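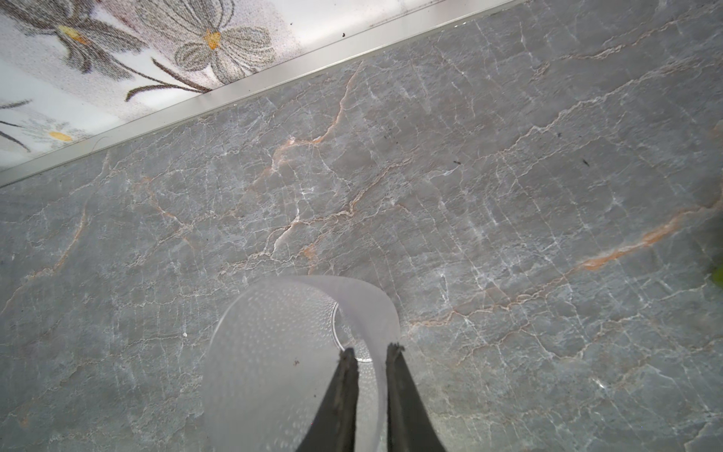

Do I need to be on a municipal water supply to take part?

Households on private wells are eligible as well, provided the well serves no more than two dwellings and has not been shock-chlorinated since the start of the summer.

CALL FOR PARTICIPANTS
Baxter Household Tap Water Survey
Posted September 13, 2025

Bramura Laboratory is recruiting households in the town of Baxter and the Flonholm district for a survey of mineral content in residential tap water. The survey measures hardness, alkalinity, iron, copper and lead at the kitchen cold tap. Results will be used to map differences between the treated water leaving the plant and the water that reaches the tap, with attention to service line material and time spent standing in the pipe.

We are seeking 1,000 households. The previous round sent out 3,000 invitations by mail and filled too slowly, so enrollment this time is open to any eligible household that applies directly.

Who can apply

Applicants must be 18 or older and must live at the address being sampled. Renters may apply without the landlord's consent, as no plumbing is opened or altered. Homes with a water softener are accepted, but the softener must have a working bypass valve. Homes with a reverse osmosis unit are accepted if the unit feeds a separate faucet.

We cannot accept addresses where plumbing work is in progress or is planned before the end of the sampling period. Restaurants, offices and short-term rentals are excluded.

What participants do

Each household receives one Patia sampling kit by mail. The kit holds four bottles, a log sheet, a strip thermometer and a prepaid return box. Two samples are taken on one morning and two on another, at least a week apart.

On each sampling morning, the first bottle is filled before any water has been used in the house, including toilets and showers. The water must have been standing for six hours or longer. The second bottle is filled after the cold tap has run for five minutes. Leave the aerator in place for both. Do not rinse the bottles; the lead and copper bottles contain a small amount of acid preservative and should be kept upright and away from children.

Record the fill time, the last time water was used the night before, and the temperature of the second draw. Incomplete log sheets are the most common cause of rejected samples -- a missing standing time alone makes the first draw unusable.

Kits ship in January. Samples should be returned within two days of the last fill. Do not freeze them.
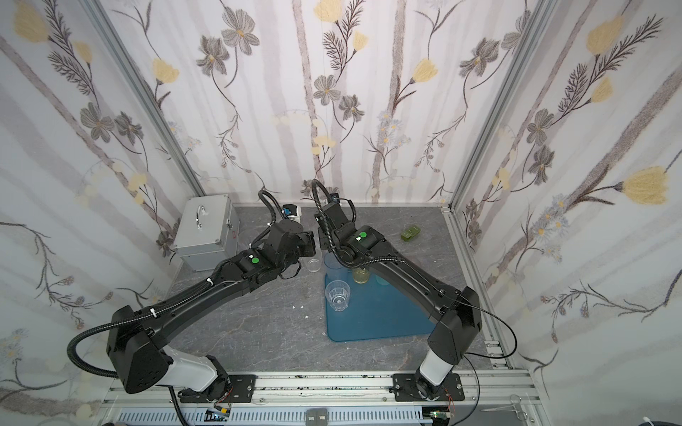
Gray marble-patterned surface and floral wallpaper panels.

Payment and results

Households that return all four bottles with a complete log sheet receive $60 by check or prepaid card. Partial returns are not paid, except where a bottle was broken in transit. An individual report is mailed once analysis is finished. It lists each measured value next to the current federal limit or guideline, where one exists. Any lead result above the action level is reported to the household by telephone as soon as it has been confirmed by a repeat run.

Privacy

Addresses are stored separately from results. Published maps show block groups only -- no individual address or parcel will be identifiable. Participants may withdraw at any point before their samples are logged in at the laboratory. After that, the address can be deleted but the measurements are kept.

How to apply

Application forms are available at the Flonholm public library and at the laboratory's front desk, or can be requested by mail. The form asks for the year the home was built, the water source, and the pipe material where it enters the building. If you do not know the pipe material, write "unknown." A short instruction sheet for the scratch-and-magnet test comes with the form.

Questions about eligibility go to Efua Darko, enrollment. Questions about sampling procedure or analytical methods go to Wendell Thibodeaux, inorganic chemistry. Forms in Spanish and Thai are available from Charoen Klinhom.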